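What rules do you follow for clearing the area before running a new program on a real arm?

Posted by Pelter, 6th November

Hello all, and thank you for having me, I've been reading along for ages and have finally plucked up the courage to write. I look after the arm tasks at a small workshop in Drarnavley, and we've been asked to put our house rules in writing before any of our simulated tasks go over to the real thing. At the moment we have 21 household layouts in the simulator, and every task gets 200 trial runs before anyone is allowed to sign it off.

My trouble is with the part about loose things. The counter in one layout has a plant in a pot and a mug on it, with nothing fixed down, and the arm works close by, reaching over the same counter.

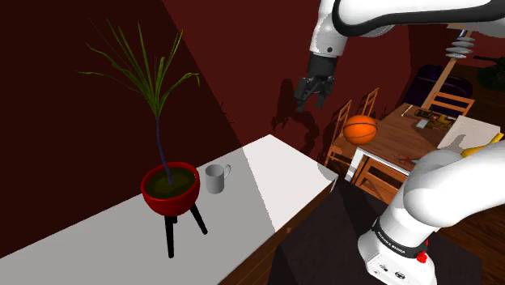

Do you write a minimum clearance for each item, or one blanket distance for everything? And does the dining area behind need to count as part of the arm's space, or only the worktop? I'd be so grateful for any wording you've used yourselves.

Prakano

Welcome, Pelter! We went round and round on this one ourselves (over a good many biscuits), and in the end we wrote one distance for everything hard and a bigger one for anything with leaves, handles or flex in it. A plant is a nuisance because the pot is easy to model and the leaves aren't, so we draw a plain box round the whole plant, tips included, and the planner must stay out of it.

As for the dining end, I'd count everything the arm could reach at full stretch with the gripper open, whether or not your task goes there. Chairs get moved, and people sit on them. Our wording is: "The working area is the full reach of the arm plus the open gripper, and nobody enters it while the drives are on." Do have your own risk assessment checked by someone competent, though, as ours was written for our room and not for yours.

We also do the first 2 runs on the real arm at reduced speed with a hand on the stop button.

Ammann

just use a bigger margin and take the plant out

We logged 396 runs before changing any of our limits, if that's useful. Write down which version of the layout you tested, we forgot and had to do the lot again.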